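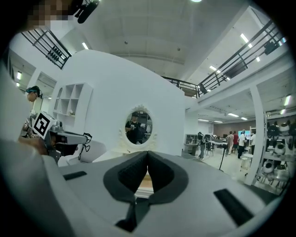

Oval mirror over white vanity, wall is curved. How to hang so it does not wobble?

tahmineh_f
Hello everyone. I am new in this forum and I hope this is the correct section. My English is learned mostly from work, so please ask if something is not clear.

I am furnishing one corner of a large open room. The partition wall is white and curved, with a rounded top edge, and in the left part it has built-in open cubbies and one arched niche. On the middle of the wall I have an oval mirror with an ornate white frame, with a crest on top and scrolls at the bottom. Under it stands a white vanity table.

My problem is the following. The back of the mirror is flat and the wall is not. The wall comes toward you in the middle, so the mirror touches only along one vertical line, and when I clean the glass it rocks a little from left to right. At present it hangs from one hook. The mirror is from Floketti and came without any instructions for curved walls.

My second question is about the color. White frame, white wall, white table, white shelves. My sister says that it looks like a wedding cake. Should I paint the frame?

Tahmineh Farahani

plumbline_ed
Welcome. Two hooks, same height, as far apart as the frame allows. Then felt or rubber bumpers on the back at the left and right edges, stacked until they fill the gap. Leave the paint alone.

marrow_and_moss
Do NOT paint it! I would give a lot for a frame like that. All white is lovely when the shapes are this different, the carving makes its own little shadows and you see them much better without color. Put something dark or green in the cubbies and you're done.

Okkervil
I disagree with both of you, sorry. Stacked bumpers slide off each other after one summer. I had a round mirror on a curved stair wall and by July the stack was on the floor. Cut two thin wedges from scrap wood, sand them to the curve, paint them wall color and screw them to the back of the frame. It takes an evening.

tahmineh_f
Thank you for the fast answers. Okkervil, is it safe to screw into a carved frame? I do not know if it is solid wood or some molded material. When I knock on it, the sound is rather dull, and this does not tell me very much.

Okkervil
If you don't know, then don't screw. Glue the wedges with mounting adhesive and let it sit overnight face down on a blanket.

plumbline_ed
My bumpers have been up for 6 years. Just saying. You need the firm kind, not the foam kind.

pia_nordlys
What is the wall made of? Curved partitions are often thin bendable board over a frame, and the hook matters more than the wedges. How heavy is the mirror?

tahmineh_f
I weighed it on the bathroom scale: I stood with it and without it, and the difference is 7 kilograms. The wall is drywall, bent in two layers. The builder told me this when he made the cubbies.

pia_nordlys
Then two proper anchors rated for drywall, and check the rating on the packet for each one. The single hook is part of your wobble, by the way. With one hook it can always swing.

Okkervil
Agree with Pia there.

quietladder
Different opinion about the color. I would paint it, or at least try. White on white makes the mirror disappear when you look from the other end of a big room. I used Pumwood chalk paint in a warm gray on a similar frame, two coats, and wiped it back on the high points of the carving. Costs less than 20 dollars.

marrow_and_moss
Noooo. You can't get it back afterward! All those scrolls, stripping paint out of them is a nightmare.

quietladder
You can paint it white again. It is white now.

marrow_and_moss
With thicker paint in every groove. Anyway, her mirror, her choice.

tahmineh_f
Please do not fight because of my mirror. I have held a gray cloth beside the frame to imagine it, and I must say that I did not like it so much. But I understand the point about the distance. Maybe a lamp on the table would help? There is also the question of height. When I stand, I see my head and chest well, but when I sit at the vanity I see mostly my forehead.

pia_nordlys
That tells you it is too high for a vanity. Sit down in the chair you will use, have somebody mark your eye level, and put the middle of the glass a little above the mark. You are making new holes anyway.

plumbline_ed
Watch out that the bottom scrolls don't end up behind whatever you keep on the table. Leave a hand's width.

dettweiler
Lamp yes, but two small ones, one on each side. One lamp lights half your face. I have a pair from Nørgaard and they are fine, nothing special. I wouldn't pay 200 for the ones at Hakonton, same thing with a nicer cord.

tahmineh_f
I come back with a report. On Tuesday evening we made the new holes, with two anchors, and the mirror now hangs lower. I must confess that I used the bumpers of plumbline_ed first, the firm kind, and it does not rock anymore when I clean it. If they slide in summer I will make the wedges, and Okkervil may write that he told me so.

The frame stays white. The lamps I have not bought yet. The old hole is hidden behind the crest, except for a very small part, which I filled.

Okkervil
See you in July.

quietladder
Glad it's steady. What did you use for the filler? I have a hole in the same kind of wall and mine keeps cracking.

tahmineh_f
It was a ready-mixed one in a tube, from what the builder left. I put it in two thin layers and waited one night between them. I will look for the name on the tube when I am there again.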